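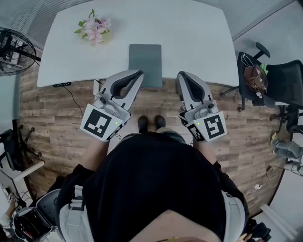

Notebook, May, 9.40 in the morning

The Olmedo giveaway code is working! Typed it into the Nillel player on the old tablet and the free songs came down in one go – all 50, sleeve art included. Cestach still insists on fetching them singly, so the queue needs another look. Our test library now stands at 2,785 tracks, with more than 2,000 tagged properly (I love how quick the new tagger is).

Still to do: try the same code on a second account, and see if Tredside keeps the running order.

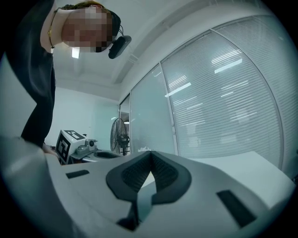

Geum-ok Maeng reckons the running order will go wrong as soon as two albums share a title, and wants that tried first. Good shout – doing it after lunch.

5 shares

2 comments

Worked on my second account too, lovely stuff.

Can we keep the sleeve art at full size?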